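Careers & Calls / Participants wanted

Givska invites applications from hotels, laundries and care homes to take part in the evaluation of Stalance, its two-arm workstation for handling bed linen. Participants will use the kit on their own premises for 66 days and report on setup, daily use and upkeep.

Pillows and their covers form the main part of the program. Both arms work on the same item — one at the cover, one at the pillow.

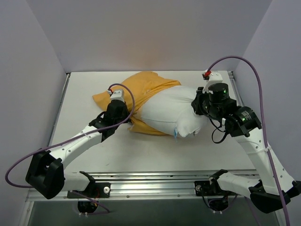 AKITZ, 16 July 2020 — Applicants must process at least 600 pillows a week and name 2 staff members for operator training in August. Prior experience with robots is not required. Givska will supply the kit and training at no charge.

Applications should be sent in writing to the Evaluation Office, quoting reference 2452.

Related items
Field Service Technician, Stalance
Kyriakidis joins Givska as parts supplier
Stalance operator training: course outline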